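Third Gear

Nine at night and the planner still says no.

No path found. No path found. Seventy tries, same line, same grey text. She has stopped reading it. Drinks cold tea. Types.

The arms wait. Karnley, they call the pair, both arms one name, because the software only ever wanted one name. Kimaro is the bit that sees. Clemura is the bit that decides, and Clemura has decided, again, that the gear can't get there from here.

It can. She's done it with her own hand, twice, leaning over the cloth. Down, little twist, teeth meet. A child could do it.

She opens the log. Scrolls. 2,000 lines of elbow angles, and then she sees it - the plate is wrong. Not the real one. The one inside Kimaro's head, still sitting where it sat in September, before they moved everything. The pin too. Clemura has been steering round a ghost.

She laughs out loud, to no one. Deletes the old pose. Makes it look agian.

Thirty seconds. The bar crawls. Fan noise. Somewhere downstairs a door.

Path found.

She doesn't press go. Not yet. Slows the speed right down first, then slower, hand near the red button, the way you'd walk a dog past a road. In the viewer the drawn arm slides along its drawn line and nothing hits anything. Plays it again. Again.

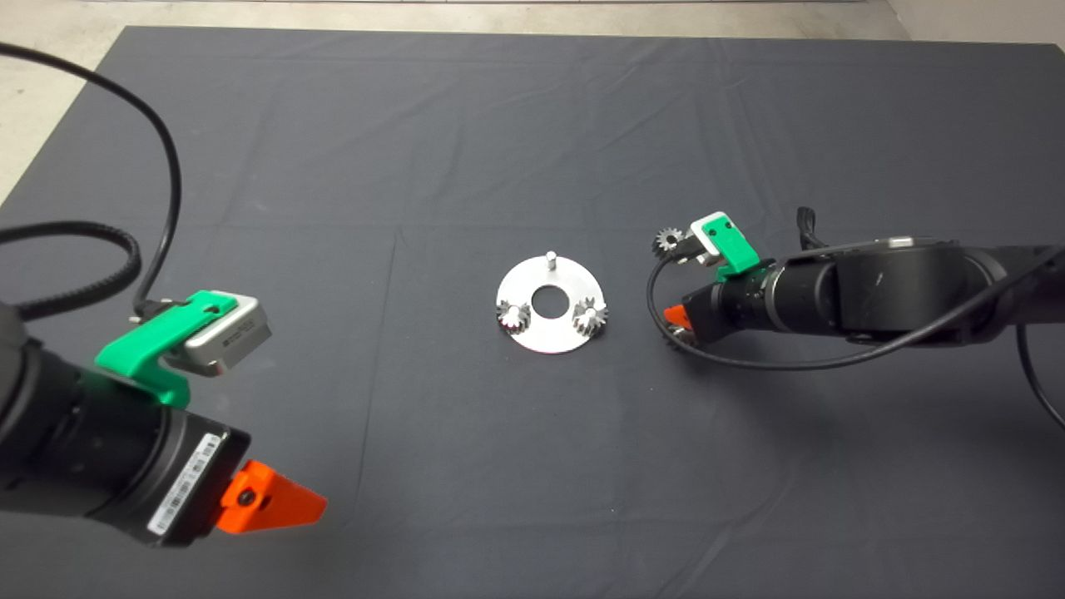 Two gears on the plate, one still in the grip.

Go, then.

The right arm moves so slowly she thinks it hasn't. Then the light shifts on the teeth. She is holding her breath, wich is stupid, it can't hear her. Force reading flat. Flat. A small bump in the line - contact - and Clemura waits, the way she'd told it to back in the spring, and turns the gear by half a tooth.

She leans in to look.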